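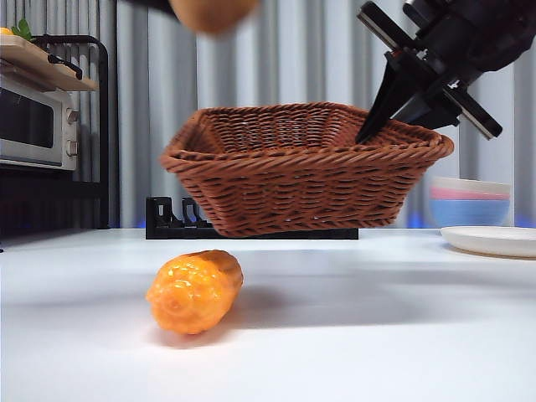
Storing sweet potatoes through the winter is mostly a matter of leaving them alone, a skill I picked up late and under protest. Before you put anything away, look over every root you dug. The lumpy ones with nubs and ridges all over, like the orange fellow lying by the wicker basket, take more looking over than smooth ones, so turn them in good light and check the creases for cuts. A nick from the fork is not a death sentence, but it does move that root to the front of the dinner line.

Home | Garden | Cellar | Kitchen | Festosis Newsletter | Contact

First, don't wash them. I know. They come out of the ground looking like something the dog buried, and every instinct says hose. Brush off the loose dirt with your hand and stop there. My first crop at Barkamance I scrubbed until it shone, and it shone right up until it rotted.

Next comes curing. This is the gardener's word for "put them somewhere hot and sticky and wait." You want 80 to 85 degrees and plenty of damp in the air for a week or so. I use the small bathroom, with a space heater well away from the tub and a pan of water on the floor. Guests adjust. Lay the roots in one layer, not touching, and resist the urge to poke them. The skins toughen up and the small scrapes heal over.

After that, move them somewhere dark at 55 to 60 degrees. A closet on an inside wall will do. The refrigerator will not – cold turns the middles hard and gives them a flavor I would call basement. Wrap each one in newspaper if you have it. I put up 200 pounds one October and ran through 30 back issues of the Uduritz weekly, which had never been so useful.

Use anything that lets air through: baskets, crates, a cardboard box with holes punched in the sides. Skip the plastic tubs with lids. Don't stack deep, either, or the bottom layer will go soft without telling you.

Check them every couple of weeks. Go by smell first. If the closet smells sweet and a little boozy, one has gone, and it will be the one at the bottom. Take it out, along with any neighbor that got wet, and put the rest back gently.

Sprouts are fine. Snap them off and cook the root, or save a few for slips in spring. Mine go in a jar on the Mugo Road side of the house, where the sun is.

We use cookies to remember your preferences. By staying on this page you accept them.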